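Notes for the evening talk, Semham Local History Society
Slides are numbered in the margin of the printed copy. If the projector fails, carry on and wave your arms.

Opening. Thank them for coming out. Ask whether the back row can hear. They will say yes either way.

Subject: the Stivstead branch, a railway seven miles long that took longer to argue about than it was ever open. Promise no talk of gradients until after the tea break. (There is one gradient. It is dreadful. It can wait.)

First slide, the map. Point out Murnmont at the top, Semham at the bottom, Stivstead off to the side where the line had no business going. The natural route was straight up the valley. Any cow could have surveyed it. The line bends away because the Stivstead brickworks paid for the bend, then closed before the first train ran. Pause here. Someone usually laughs, and it's normally someone with a relative from Murnmont.

Money. The company wanted to sell shares in the three towns and found that each town was keen for the other two to buy them. Read out the bit from the Murnmont parish minutes: "The meeting was warmly in favour of the railway and adjourned without subscribing." Don't do the voice. The voice went badly last time. 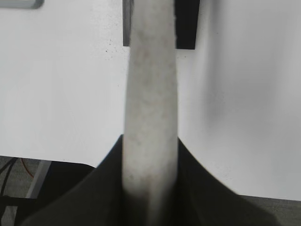 Then the contractor, the firm of Lebrun, who had built a pier and a bandstand and saw no reason a railway should be any harder. Their estimate ran to a page and a half. The list of extras ran to 36 pages and includes an umbrella. I have tried for years to find out about the umbrella.

Opening day. Keep this brisk, it's the part everyone knows. Band on the platform at Semham, bunting, speeches. Train leaves late because of the speeches. Train stops on the gradient (say "more of this later"). Passengers are invited to get down and walk beside it, which they do, and several reach Stivstead first. The newspaper called it "a stately progress". The newspaper's owner held shares.

TEA. Twenty minutes on paper. Start rattling the water jug at fifteen.

Second half. The gradient. 1 in 45, on a curve, under trees. Explain 1 in 45 using the car park outside, which they have all just walked up and will have views on. Leaf fall in October meant sand, and the sand was kept at the bottom in Semham, in a shed with one key. The key lived in Murnmont.
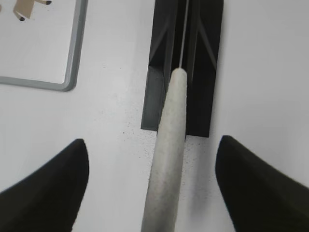

Timetables. Four trains each way, later three, later "as required". The connection at Murnmont was missed so regularly that the main line company stopped printing it. Someone may raise a hand here to say their grandmother always caught it. Let them have this. She may have run.

Traffic. Milk, coal, schoolchildren, and one season of plums so heavy that they borrowed wagons from everywhere and then couldn't remember where from. Almost 74 letters about the missing wagons survive in the county record office. I say almost as the last one is half a letter, and the half we have is the rude half.

Closure. Slow down for this. It's easy to keep playing it for laughs and some of the room will remember the last train. The bus was quicker, cheaper and went where people lived. That was the whole case against the line and no one at the public inquiry managed to answer it, though a man from Stivstead spoke for an hour about plums.

What's left. The embankment behind the primary school. The platform edge at Stivstead, now somebody's rockery (do NOT give directions, we had a complaint). The sand shed, which is listed and still locked.

Questions. Likely ones: will it reopen (no), was there a tunnel (no, that's a culvert), do I have the engine numbers (yes, see me afterwards, bring a chair).

Remind them about the January walk. Stout shoes. Meet at the bottom of the bank at 10 in the morning, and anyone who would like to meet at the top can explain how they intend to get there.

Switch the urn off.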